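School of Engineering and Applied Technology
Service Robotics in Practice
Handout 11: Reading a supplier's offer — the Ilen hand and the Wulach support plan
Module leader: Morena Rinaldi. Laboratory sessions: Gaetano Longo.
Issued 2 February 2021

Purpose of this handout

Students will be asked in the written assignment to advise a small client on whether to take up an offer of robot equipment. The offer considered in this unit comes from the supplier Caputo. It covers one item of hardware, the Ilen humanoid hand, and one service, the Wulach support plan, under which the supplier sets up the hand and keeps its software up to date. The two may be bought together or apart. The full offer document is 112 pages long, and students are expected to read sections 2 and 4 before the seminar.

What the offer states

The Ilen hand is offered for light handling at a bench or table. The supplier describes it as suited to small household objects and makes no claim for heavy loads or sharp tools. Control is by way of the Rement software, which records each grasp and allows an operator to replay it. A licence for one workstation is included; further licences are charged separately.

The Wulach plan runs for a year from delivery. It includes remote help during office hours and one visit to the client's premises. Spare finger joints are not included and must be ordered under part number 327. Students should note that this appears only in the annex to the offer.

Points to consider when judging a grasp

A small round object is a useful first trial. It offers no flat side to hold, and the position of the thumb matters a great deal. When reviewing a trial, record where the thumb lies in relation to the other fingers and how much of the object remains visible. A view taken from the head is convenient for the operator, but the fingers may hide the very points of contact that the reviewer wishes to check. A second view from the side is advisable before any statement is made about the quality of the hold.

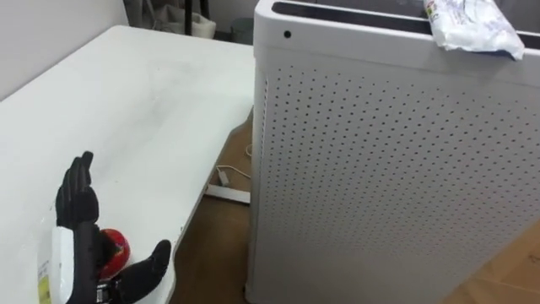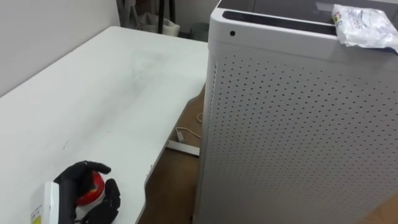
Figure 1 (two views). Black jointed robot hand with a small round red object at a white tabletop.

A single still cannot show whether a hold is firm. Evidence of that kind must come from the recorded trial — in particular, from repeated lifts with the same object and the same settings. Students who rely on still pictures alone in the assignment will lose marks under the heading "Use of evidence".

Questions of cost and responsibility

The price of the hand is only part of the cost to the client. Staff time for training, replacement parts and the renewal of the Wulach plan should all be entered in the table supplied with the assignment brief. The offer is silent on who pays for carriage when a hand is returned for repair. Students should say how they would raise this with the supplier and in what form they would want the reply.

Preparation for the seminar

Bring a marked copy of sections 2 and 4, together with a short note — one side of paper at most — naming the clause you consider weakest. Requests for access to the Rement trial records should be sent to Gaetano Longo through the module page.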